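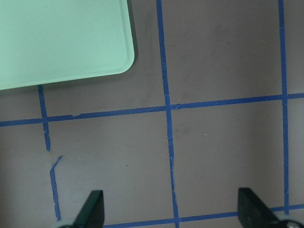 Taped Grid Layouts for Repeatable Object Placement on a Shared Bench

Student project report, Ruvdale workshop module
26 Mar 2026

We use cookies to remember your settings and to measure page visits. By continuing to browse you agree to our cookie policy. Accept | Manage choices

1. Background

Several groups in the module use the same benches during a term. Each group sets out trays, cups and small parts, runs its task, and clears the surface for the next group. When a layout has to be set up again on another day, the usual method is to work from a sketch or from memory. Both methods gave poor results in the September term, and two groups had to discard part of their measurements when the start positions could not be recovered.

This project looked at a low-cost alternative: dividing the tabletop into cells with blue painter's tape and recording object positions by cell. The work covers the laying of the grid, the placement error when a tray is returned to a named cell, and the condition of the tape after repeated use. It does not cover printed mats or engraved surfaces, which were outside the budget.

2. Materials

The bench top is gray and smooth. Blue painter's tape was chosen for contrast against the gray and because it can be lifted without solvent. One roll was bought from Carrillo, the supplier already used by the workshop. A second roll, from Zikell, was kept for repairs. The two were close enough in width that repairs did not shift the cell boundaries by a measurable amount.

The test object was a shallow tray in pale mint green with rounded corners and a slightly raised rim. A tray was preferred to a cup or block because its straight sides can be compared with the tape lines by eye. The rounded corners turned out to be a drawback and are discussed in section 5.

Other items: steel rule, pencil, masking card for squaring the first line, and the Prernia logging sheet (form 2402), on which cell name, offset and operator initials are entered.

3. Laying the grid

The first grid was laid freehand. The long vertical line was put down first, then the lines crossing it. No cutting tool was used; the tape was torn to length by hand. Tearing is fast but leaves ragged ends, and where two pieces meet the overlap forms a small step. Some of these steps lifted slightly and made a flap that a sleeve or a tray edge can catch.

Freehand lines also drift. A long strip pulled from one end follows the tension of the roll, and a small angle at the start becomes a visible offset at the far side of the bench. The resulting cells are close to rectangular but no two are identical. Short segments were worse than long ones. When a line was built from several pieces, a gap or a kink was common at the join, and the direction of the line changed there.

A second grid was laid using pencil marks at both ends of every line and a rule held against the tape while it was pressed down. This took 40 minutes. The freehand grid had taken less than half of that. Strip ends on the second grid were cut with scissors before application.

4. Placement test

The tray was placed in a named cell, its position measured from two bench edges, then removed. A different group member returned it to the same cell using only the written instruction on the form. The offset from the original position was recorded. This was repeated 40 times on each grid, with a control series on a bare bench using a pencil sketch as the only guide. The control was stopped early after several readings went beyond the range of the rule, the largest being 170 mm.

On both taped grids every return was made to the correct cell. The difference between them lay in how well the tray was aligned inside the cell. On the ruled grid, operators set the tray parallel to the nearest tape line and this gave a consistent angle. On the freehand grid, the two nearest lines were often not square to each other, so one operator aligned to the vertical and the next to the horizontal. The position stayed acceptable but the angle did not.

The instruction was changed halfway through to name the line as well as the cell, for example "long side against the lower tape line." After this change the angular difference between the two grids was small. The readings before and after the change were kept separate in the results table and should not be pooled.

5. Discussion

The grid does not have to be accurate to be useful. A crooked line is still a fixed line, and for most tasks in the module it is enough that the object goes back to the same place. Equal cells matter only if distances are to be read directly from the grid, and we would not recommend doing that with tape.

The rounded corners of the tray made corner-to-corner alignment unreliable. Operators judged the corner position differently, some by the outside of the rim and some by where the straight side appeared to end. Aligning on a side and then sliding to a second side was more repeatable. The raised rim was also a minor problem under the overhead lighting: it cast a soft shadow on the bench, and two operators reported setting the tray to the shadow edge when the lamp was behind them.

Tape wear was limited to wrinkles, nicks and lifted joins. None of these affected the return position, but lifted joins should be pressed flat at the start of each session and replaced if they no longer hold. Replacing one strip means the cell boundary moves slightly, so the old strip should be marked at both ends in pencil before it is peeled.

6. Recommendations

- Mark both ends of each line before taping.
- Use single long strips where possible. Avoid building a line from short pieces.
- Cut ends with scissors. Torn ends are acceptable at the bench edge only.
- Name the cell and the reference line in every instruction.
- Log any repair on the form with the date and the strip affected.

7. Further work

The tests used one tray. Round objects have no side to align and will need a different rule, possibly a center dot in each cell. Narrower tape would reduce the uncertainty over which edge of the strip counts as the line - we used the edge nearest the object throughout, but this was agreed verbally and did not appear on the form until the second series.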